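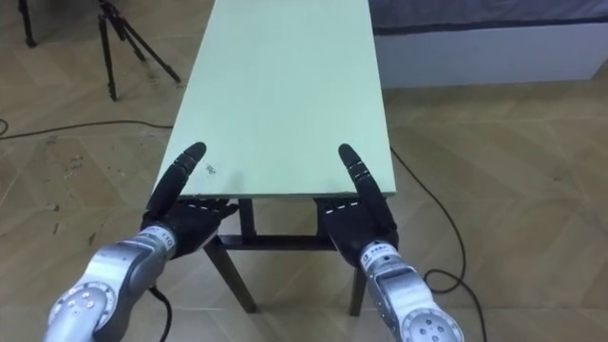 MINUTES – House and Furniture meeting, Kunus Hall
16 Dec 2024

Present: Tsegereda Lencho (chair), Trinidad Cabello (minutes), the two from Gasetti for items 1 to 3, six members.
Apologies: Yimer workshop, sent a note instead, read out under item 2.

Last minutes. Agreed with one fix – the "long bench" in the May minutes should say long table. Signed.

1. The green table

Long talk on this one. Question was keep, repaint or replace.

TL likes the mint green and wants it kept. Says the pale color makes the room feel lighter in winter and people have got used to it. Two members would like plain wood. One said green is fine but not this green. Went round a few times.

Near end edge: lighter band, looks like bare wood or board. Not clear if it was ever meant to be painted. Gasetti say they quoted for the top only last time and edges were never on the order. TC to find the old order and check.

Shape. Long and narrow is good for map evenings and laying out the newsletter, bad for suppers. Plates meet in the middle. Suggestion to buy a second one and push them side by side for suppers. Where would it live the rest of the year? No answer. Parked.

Agreed: keep table. Keep color. Paint the edge to match if Gasetti still have the color on file.

2. Quotes

Gasetti – 900 for edge painting plus a clear coat on the top, they do it here over two days. Includes taking the table out to the back hall and bringing it back. Does not include chairs.

Bulusness – 2,000 for a new table same length, wider top, delivery extra. Sample board passed round, mostly liked, one member thought it would show rings.

Yimer note: can do the edge but not before May, no price given. Thanked them, will write back.

Discusion. TL against spending 2,000 on a table when the old one is sound. Member asked is it sound, has anyone been under it. TL has, in the summer, all tight. Member asked about the wobble. TL: floor, not table. Some disagreement. Try it in another spot before the next meeting and see.

Vote on Gasetti quote: carried, one against. Asked for it to be noted that the vote against was on the clear coat and not the edge. Noted.

Asked Gasetti about smell. They said open the windows, keep people out overnight. Ceramics group to be moved to the small room for that week, TC to tell them.

3. Gasetti – shelves

Short one. Shelves in the store room, price same as before. They want a deposit. We said after the table is done. They were ok with that. Gasetti left here.

4. Money

Furniture line stands at 1,918 before tonight. Less 900 for the table leaves enough for the chair feet and nothing much else. TL asked that no one buys lamps. Receipt for the last lot of cleaning cloths still missing, whoever has it please put it in the tray.

5. Use of the table

Complaints again about hot mugs straight on the top. And glue. Proposed:
– mats out before drinks
– newsprint down for anything with glue or ink
– no cutting on the bare top, boards are on the lower shelf
– wipe down with damp cloth only, no spray, at least till the new coat has had a month

All agreed. Member asked if we could have a sign. TL would prefer no more signs. TC to put it in the booking email.

Also – dragging. Table gets dragged to the wall after the Kunus lunch and it marks the floor. Two people to lift, one each end. If theres only one of you, leave it where it is.

6. Chairs

61 on the list, but the list is old and leaves out the folding ones. New list needed. Left over to next time, ran out of evening. Chair feet: felt or rubber? Felt picks up grit, rubber squeaks. Buy one pack of each and try.

7. AOB

Window catch, far side, still stiff. TL will bring oil.
Someone asked whether the tea urn could go on the end of the long table. No. Goes on the hatch as before.
Spare key – TC has it now, not the office.

Actions
TC: find old Gasetti order, check about edges. Tell ceramics. Booking email. Reply to Yimer.
TL: confirm color and dates with Gasetti. Try table in a different spot. Oil.
Bulusness: TC to say no thank you and return the sample board.

Next meeting date to be set once Gasetti give us their two days.

T. Cabello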